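Horis Pick Logger, two months in
Reviewed by Danica Halilović, 09/04/2020

The sales page says you can train a picking model "over a weekend." I gave it longer than that and I'm still not sold.

The Horis logger sits between the arm and the overhead camera and saves each grasp attempt with a success or fail label. Setup took me 4 hours, most of it spent on camera alignment. After that it ran without crashing, which I can't say for the Ollusero box we had before.

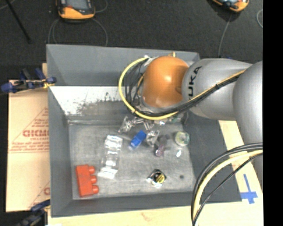
My complaint is with the labels. Out of 292 attempts I checked by hand, the clear plastic items were the worst by far. The logger would call a grasp good when the gripper had closed on nothing. Solid toy blocks were fine, but any cheap setup can handle those. If a third of your examples are shiny wrappers, you'll be fixing labels every night.

Support told me to raise the threshold to 9. I did. It then started throwing out good picks.

Export is decent, and the files load without a converter. The replay screen is slow and the manual skips bin changes completely.

Two and a half stars out of 5. Wait for the July update before paying full price.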